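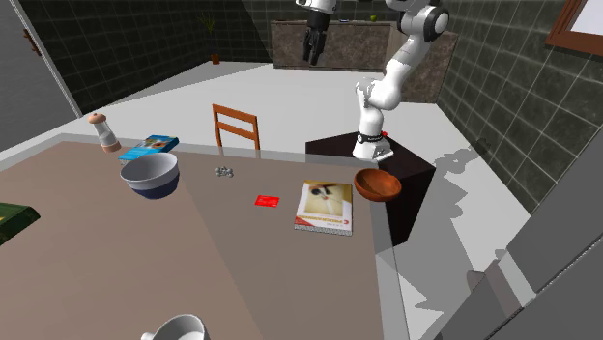
Simulated Kitchen Project – Gallery

Students in the Flevetti robotics club spent the spring term building table-clearing tasks for a simulated arm. The club has one real arm and a long sign-up sheet, so most of the work is done on screen. The renders on this page come from the kitchen room, which the members call Flukau.

Each team wrote a short task, such as moving a bowl or picking up a card, and then ran it with the objects shuffled. The limit was 200 runs per team per night on the shared computer. By the end of term the club had logged 2,000 runs, and 775 of them were in the kitchen.

The table

Books, bowls and small items share one tabletop, with the arm mounted on its own base beside it. The red card was the hardest object to plan for. It lies flat, and a two-fingered gripper has very little to grab. The Wikström team tried sliding a card to the table edge first – slow, but they kept it in their final entry. 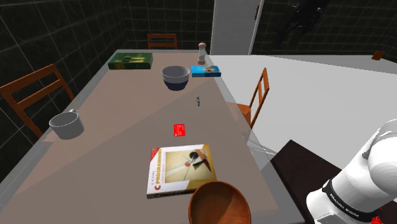
Kitchen room, with the programming book, the red card and the mug on the table.

Scoring

A run earned points for finishing the task and lost points for knocking anything over. The top score was 700, set by the Elletti team on a bowl task. Club meetings are on Sunday at 2 p.m. in the computer lab, and new members can join a team at any point in the term.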